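Brovent opens applications for free office computer program

GELTBERG, 14 February 2024 – Brovent, the office equipment supplier based in Geltberg, will give refurbished desktop computers to small charities and community groups in the Seixas district this spring. Applications open today and close at the end of next month.

The program is called Lirner. It was tested in December with five groups, among them a food pantry, a youth choir and a tenants' advice office. The full round will supply 99 computers, each with a keyboard, a mouse and a monitor. 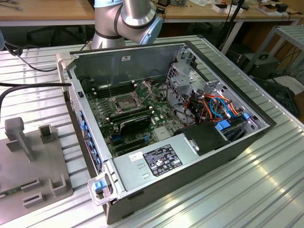 Groups in Seixas often run on whatever equipment their members can spare, and many of the requests received during the test were for help with bookkeeping and mailing lists. Brovent will match each group with a machine suited to the work it does. All of the computers are older office desktops returned by business customers at the end of a lease. Each case is laid on its side and the side panel taken off, so that the motherboard and the processor socket can be reached. Worn parts are replaced and the old owner's data is erased before a computer is released.

"Most of these groups do not need a fast computer. They need one that starts in the morning and opens a spreadsheet," said Loredana Lombardi, head of community programs at Brovent. "We had the stock, and it made sense to keep it close to home."

Any nonprofit group with a mailing address in Seixas may apply, whether or not it has paid staff. A group may ask for up to eight computers. Schools are not eligible in this round – Brovent plans a separate offer for them later in the year.

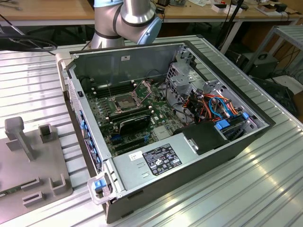

Applicants fill in a two-page form that asks what the group does, who will use the computers and where they will be kept. Proof of nonprofit status must be attached. Groups that took part in the test may apply again for additional machines.

Joana Vieira, coordinator of the tenants' advice office, said her group received two computers in December. "We used to share one laptop between all the advisers, and people waited while we passed it across the desk," she said. "Now we can see two visitors at the same time."

Brovent has set aside 23 places on a half-day training course, which covers backups, passwords and basic office software. Places are free and go first to groups that have not had a computer before.

Computers may be collected from the Brovent warehouse in Geltberg. Delivery within Seixas is available on request at no charge.

Application forms are available at the Brovent front desk and from the Seixas public library.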